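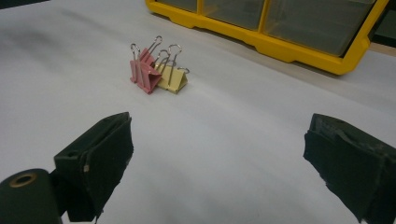 Kasun Siriwardena asked that the clip sorting task stay open past the end of the year, as the set is still thin on cases where two handles overlap. He would accept fewer episodes overall if more of them were of that sort.

Agreed to keep it open. Target to be set under item 3.

Minutes, demonstration collection group, Jonport office
December 21, 2024

1. Minutes of the October meeting
Accepted with one change. The Treltier site should have been listed as paused, not closed.

2. Episode count
The set stands at 1,837 accepted episodes. Another 44 are held for review, most of them for lost tracking near the end of the grasp. Saha will go through the held ones and mark each as keep or drop. Episodes where the operator misses and tries again are to be kept if the tracking is good. There was some disagreement on this in October and the written guide still says to drop them. Guide to be corrected.

3. Binder clips
Discussed whether clips should be placed by hand or dropped onto the paper. Placed clips are faster to reset but operators tend to repeat the same few layouts. Decided that operators will drop them for one block in each session and place them for the rest. Pairs with overlapping handles get their own task label, so they can be pulled out for training later. Target for that label to be proposed by Kasun once 2 full sessions have been run.

White paper stays as the work surface for now. A request to add a patterned surface was put off until the review in item 2 is done.

4. Finger pads
Skurnitz has quoted for new pads but gave no delivery date. Pad changes must be written in the session log with the episode number at which the change was made. The last log left this out.

5. Operator instructions
Start with the gripper open. Wait for the recording tone before moving. Do not straighten a clip with the free hand once recording has begun.

Actions
Saha: review held episodes, correct the guide.
Kasun: propose target for overlapping pairs, chase Skurnitz for a date.

Next meeting to be set by email.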